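3.2 Work surface and containers

The sorting table was covered with a plain white cloth to give an even background. Two shallow wicker baskets serve as the left and right targets, and the test object is a small red cube. Kavitha Shenoy drew up the layout in October.

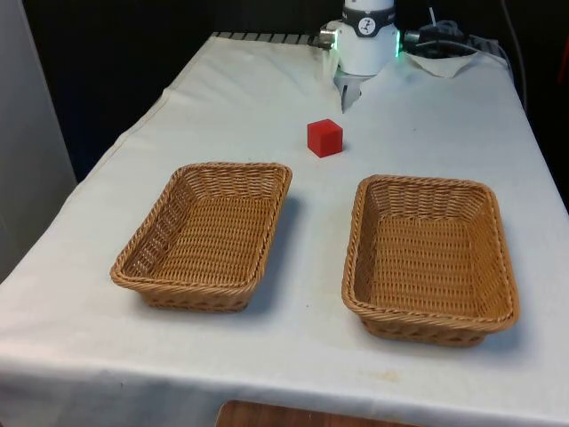 Why were baskets used instead of flat trays?
The braided rim gives each target a clear boundary, so a placement can be scored as inside or outside without measuring.

3.3 Placement rules

The cube starts on bare cloth, outside both baskets. A trial is void if a basket is moved more than 7 mm from its starting position.

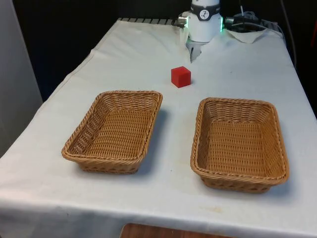 Each layout was kept for 80 trials. The cloth was then pulled straight and the baskets were set back by hand. Creases were left alone unless they tilted the cube.

3.4 Sources of error

Basket angle was the least repeatable setting. The weave has no straight edge to measure from, so angles were taken along the rim.
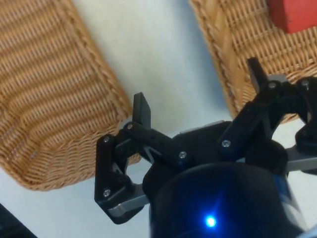 Readings along the rim were repeated by a second student and averaged. Results for all 200 trials are in Appendix B.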